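Swapping the gripper fingers and redoing the cables on the bathroom arm. A long thread, mostly for whoever sets up the next one. 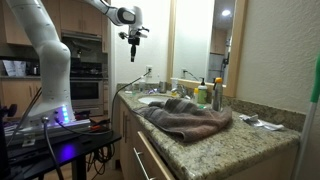
The arm on its table beside the vanity, 25th August.

1/ The job for the day: new finger pads on the gripper, retighten the base, sort out the cables, then bring the arm back to its home position and check it against the counter. I had set aside a morning. It took until mid-afternoon.

2/ Setup, for people who weren't here for the earlier threads. The arm sits on its own black table next to the bathroom counter. It is not fixed to the vanity and never will be, because the counter is granite and belongs to the landlord. The table gets the plate, the plate gets the arm.

3/ The kitchen is right behind it, so the table can't go any farther back without blocking the way through. I tried it on the other side of the sink in the first week. The reach was better but the elbow kept coming too close to the mirror.

4/ Before anything else: program stopped, arm moved up over the counter, brakes on, speed limit set to the lowest step. Then power off at the controller and wait for the lights on the base to go out. Don't start on the gripper while they are still lit.

5/ Base bolts first. I check them every 155 hours of run time and write the number on a strip of tape inside the controller door. One of them took a little under a quarter turn. The rest didn't move. I marked each one with a paint pen across the head and the plate, so next time I can see it without a wrench.

6/ If you find one that has backed off, don't just tighten it and carry on. Take the load off, loosen the others slightly, and bring them all up in a cross pattern. Otherwise the plate sits a hair tilted and you will chase that tilt at the fingertips for a week.

7/ Then the gripper. The pads on the old fingers had gone shiny. They still held a bottle fine but cloth was slipping, and most of what this arm does is cloth. Pick up a towel, spread it, fold it, put it down. Cloth finds a worn pad long before a hard object does.

8/ New pads came from Pimenwood. They are softer than the last set and a bit thicker. Thicker matters: the closed position is no longer where the software thinks it is. If you skip that step the motor pushes against the pads the whole time it is closed and gets warm.

9/ To fix it, open the gripper settings, run the close slowly by hand until the pads just touch a sheet of paper, and save that as zero. I did it 2 times because the first time I had the paper folded over without noticing.

10/ Cables. This is the part I like least. There is power to the base, a data line, and a run that goes over to the wall outlet above the backsplash. The outlet is on the far side of the gap, so one cable has to cross. I've left it as a loose arc. Pulled tight, it tugs on the plug each time the table gets bumped.

11/ The extra length is still hanging under the table and it is still a mess. I sorted out which cord was which and put a label on both ends of each. Tying them up properly is waiting on a tray that clamps under the tabletop, due in September.

12/ One thing I did change: the cable looping down at the front of the table used to hang lower and I caught it with my foot. I took up some of the slack. It needs to come up more.

13/ Water. People ask. The arm doesn't go near a running tap, and I leave the faucet off at the valve while it is working. The wrist is splash rated but the gripper isn't. If a towel is damp I wring it out and let it hang before it goes back on the counter for the next run.

14/ Power back on, home position, no errors. I ran the joints one at a time at low speed and listened. Joint 3 has had a faint click since spring. Gervásio Damasceno at Killuslow had me record it and send him the file. His answer was that it is a cover screw and to stop worrying. It was a cover screw.

15/ Position check next. I touch the fingertips to three pieces of tape on the counter and compare with the saved values. Two were fine. The one nearest the mirror was off by a couple of millimeters, which fits with the base bolt. I saved new values for all three so they come from the same day.

16/ Test runs on the towel. The first grabs were too deep and took two layers where I wanted one. I raised the grab height by the extra thickness of the pads and it settled down. Grip force went down one step too, as the softer pads don't need it.

17/ Cycle counter reads 2,195 since the last full service. The manual for this gripper says grease the slide at 3,000, so that is the next job, probably with the cable tray.

18/ Tools used: hex keys, paint pen, label tape, a sheet of paper, a soft brush for lint. The lint is worse than you'd think. Check behind the fingers every time you have the pads off.

19/ Someone from the Loreldale build asked for my bolt and pad checklist. I've typed it up and sent it over. If you want it as well, reply here and I'll send you the same copy.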